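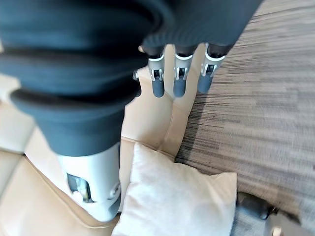 Sofa end by the carpet, seat leather and stitching.

Friday, lounge set, sofa and pillows

Started on the sofa first thing while the light was still flat. The job today was the seating end only: clean the leather, settle which pillows stay, write down where they go so the next person can put it back the same way. Shelving and the desk corner wait until May.

Leather first. Vacuumed the seams with the soft brush, working from the wall side to the front. The seat is the slow part. Every stitched line holds crumbs and lint, and the brush has to go along the seam and then back the other way. Going across does nothing except push it into the next one. After that a damp cloth, wrung out hard, then a dry one. No cleaner on it this time. Last time we used the foam from the Gonddale kit and the front edge stayed tacky until the afternoon, and everything that touched it picked up fuzz or left some.

Cloths used: 5, all in the wash bag. The brush head needs a rinse.

Job number for the sheet is 1528, same as for the curtain work, so put "seating" next to it or it gets filed with the curtains again.

Pillows. We have been calling them by the names on the stock list and it is worth keeping to that. Riviere is the blue one. Minus is the pale one. I wrote "light pillow" on the last sheet and it got read as the light blue one, which cost a good part of a morning. Use the names.
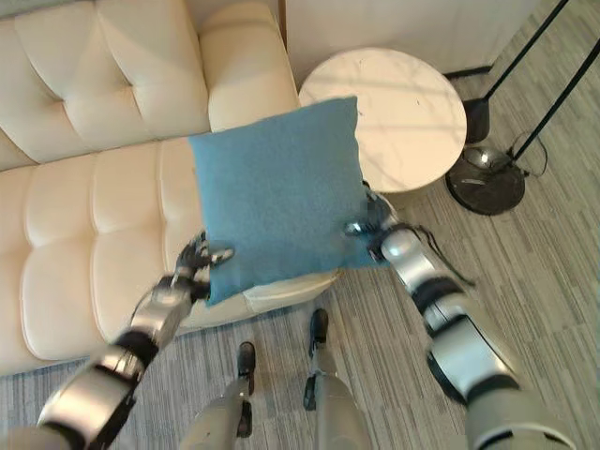 Blue cushion over the seat, round side table behind.

Tried Riviere in three positions. Flat on the seat looks like something left behind. Square against the back is fine but it hides the tufting and then slides forward when anyone sits down. Tilted at the table end is the one I like. It needs a couple of light pats on the sides first so the corners fill out, then set it down on the point and let it lean. Don't karate chop the top. The fill is one loose piece in a cover that's slightly too big for it, and a chop leaves a dent that has to be worked out by hand.

The zipper goes at the bottom or toward the back. Check this before letting go of it, as it is easy to miss on the blue fabric.

Side table: wiped the top with the dry cloth only. The Trimwood sheet says no vinegar and no lemon on the stone-look tops, and I would go along with that. Keep a hand's width between the table and the sofa so that the armrest leather doesn't rub on the rim. I measured the run from the wall to the table leg at 136 cm before moving anything and put it back to the same number afterward. Marked it on the floor plan in pencil.

Lamp base stays on the carpet beside the table. It looks better a bit closer to the wall but then the cord gets pinched, so leave it.

Throw: folded the long way and laid over the top of the backrest, stripe running along the length. Two folds. With three it gets too thick and tips off behind the sofa, and then the whole thing has to be pulled out from the wall to get it back.

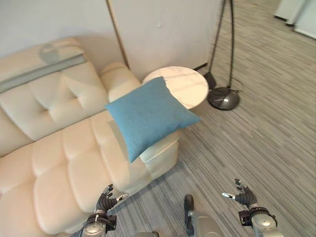

Does the throw have to come off before the leather gets wiped?
It should. Dampness creeps up the backrest and the throw takes longer to dry than the leather does. Put it over a chair and bring it back last.

Carpet was done after the sofa, never before. Ran the vacuum with the stripes and then once against them near the front edge, where people's shoes go. There is still a faint line where the sofa used to stand before the last rearrangement. An ice cube and a fork has worked on the other carpet, so that is the plan, but on a day when the room can be left alone overnight.

Afternoon. Went back to the arrangement with Minus and the darker teal one. Teal at the far end, leaning on the back cushion at an angle. Minus upright near the middle, where the two back cushions meet. The pale cover against the cream leather is close in color and I was not sure about it at first. With the teal off to one side it reads all right. Two on the long side is enough. Any more and people move them to the floor to sit down.
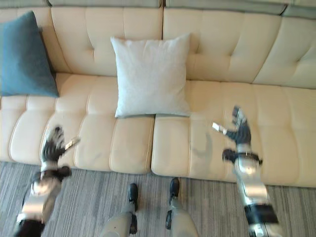

How often should the pillow covers be washed?
Once a month is plenty in this room, cold and inside out, with the zipper closed. The linen-type one should be dried flat or the corners pull.

Seat smudge: anything gray on the cream leather gets the dry cloth first and a look from another angle. Half the time it is only shade from whatever is next to it. If it is still there after that, damp cloth, small circles, then stop. Do not start on it with the eraser sponge, which takes the sheen off.

Left to do:
Order 2 inner pads one size up for Riviere, so the cover fills.
Felt dots under the side table.
Ask Trimwood whether the leather cream comes unscented.
Ice cube test on the carpet line.
Copy the pillow positions onto the floor plan in pen.

Finished at 4:40. Windows closed, vacuum back in the hall closet, bag is half full.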